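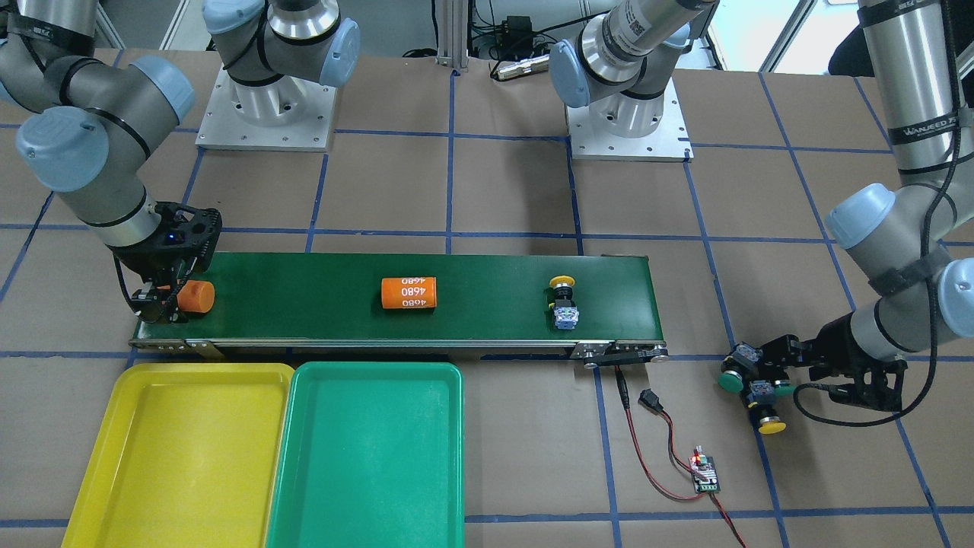 *Sorting cell, both arms down: 4680 on the belt, gripper on the right holding push buttons.*

## 6. When the belt doesn't stop

This is the fault I get the most messages about, so it has its own section. You press stop in Kokent, the arms freeze as they should, and the belt carries on trundling along with whatever is on it. The first time it happened to me I stood there like a lemon and watched a battery cell roll off the end.

The belt motor in our build doesn't run through the arm controllers. It has its own little driver board, and Kokent only sends that board a speed. If the "speed zero" message goes missing, the board keeps doing the last thing it was told. **The emergency stop on the pendant stops the arms. In the standard Wastell wiring it does not stop the belt.** Please read that twice before you carry on!

> **Caution:** 4680 cells hold a lot of energy. If one drops, gets dented or has been squeezed by a gripper, don't put it back on the belt. Follow the cell maker's instructions for damaged cells and keep it well away from the others. For all the tests below I use dummy cells, and I'd ask you to do the same.

### 6.1 Make it safe first

1. Press the emergency stop on the pendant.
2. Switch off the belt supply at the wall. Don't rely on the software for this one.
3. Wait until the belt has stopped, then take everything off it.
4. If a gripper is still holding something, leave it alone until you've read 6.4.

Keep your fingers out of the drive end while you do all this. The gap there is small but it will have a sleeve, and I've lost a cuff to it.

### 6.2 Check the plug

Nine times out of ten it's the plug. The red and black pair to the motor has a small connector in it, and if the wires are pulled tight it works itself half out. Then you get a belt that stutters, ignores a command or two and starts up again when somebody leans on the table.

1. With the supply still off, pull the connector apart and look at both halves. Bent pins or brown marks mean a new connector.
2. Push it back together until it clicks.
3. Leave some slack in the wires and tape them down on both sides of the plug — never over the plug itself.
4. Run both arms through their full reach at slow speed and check that neither one comes near the wires.

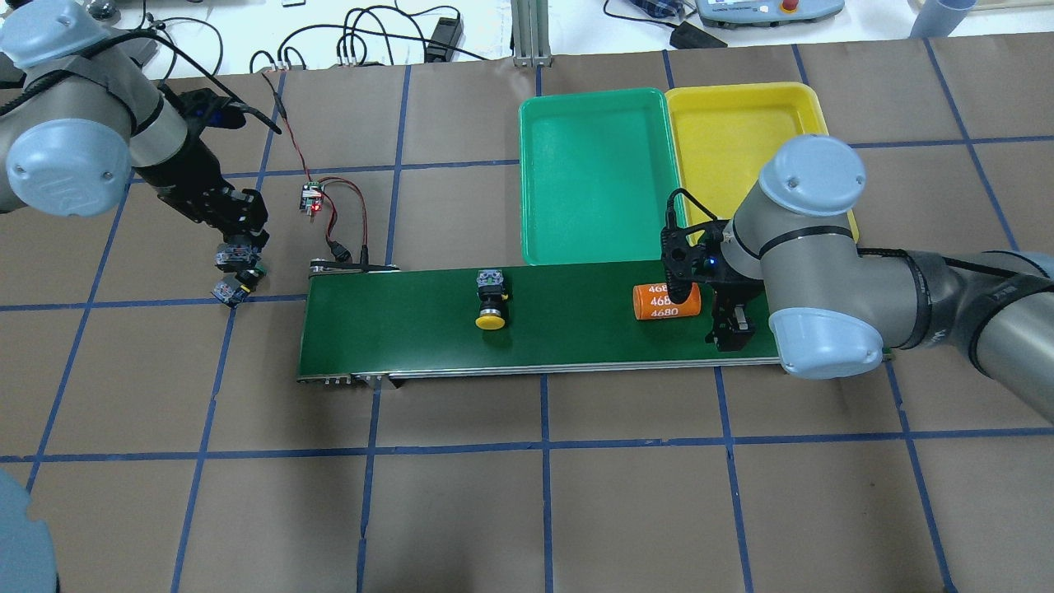
5. Switch the belt supply back on. A red LED on the board tells you it has power and nothing more. I spent a whole Saturday assuming a lit LED meant a healthy board, so learn from me.

### 6.3 Check the settings

Open the belt page in Kokent and look at these:

- **Timeout:** 80 ms. If this is set to 0, the timeout is off and the board will never stop by itself. Ours arrived set to 0.
- **Retries:** 7.
- **Fault code:** if you see 2,074, the board has missed a stop message. Write down the time before you clear it, as the log doesn't keep it.

Save, then power the board off and on again. The new timeout isn't picked up until you do (this one caught out the team at Abu Hammour as well as me).

Now test it. Put one dummy cell on the belt, start it at the slowest speed and pull the data lead out of the board. The belt should stop at once. If it doesn't, switch off at the wall and don't use the cell until you've swapped the board.

### 6.4 Getting parts out of a gripper

After an emergency stop the grippers stay shut, and they don't mind if they've got hold of one push button or a whole bunch.

1. Hold a tray under the gripper.
2. Reset the stop, but leave the arms in hold.
3. Open the gripper from the pendant, one arm at a time.

Don't prise the fingers apart by hand. You'll lose the zero position and have to go back to section 4.

### 6.5 If you're still stuck

Send the fault code, your timeout value and the Kokent log to the Naltside support address on the back cover. Tell us too if you've changed any of the belt wiring, even if it was only a longer lead.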